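How to Run a Robot Open Day Without Wearing Yourself Out

When Bautista Ocampo and I opened the Prusdale workroom to visitors in May, we planned one long demonstration and lost half the room before the arm had finished waking up. So please, learn from us! Keep each showing to 11 minutes, and take no more than 8 guests at a time.

Start with the hand. Let people look closely at the fingers and the collar where a finger joins its bracket — children especially love this part — and only then talk about what it's for.

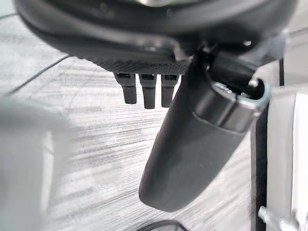 Next, agree on who talks and who holds the stop button. That takes 2 people, and they should practice together beforehand.

Choose a chore your guests do at home, and tell them what it is before you begin. Ours was tidying a living room, and I can't recommend it warmly enough.

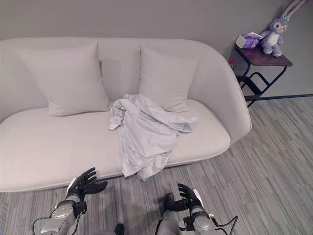 Guests settle down fastest when they recognize the job. A rumpled gray garment on a pale loveseat needs hardly any introduction, and a plush bunny on the side table gives the little ones something to greet. Leave time for questions afterward, and put the kettle on.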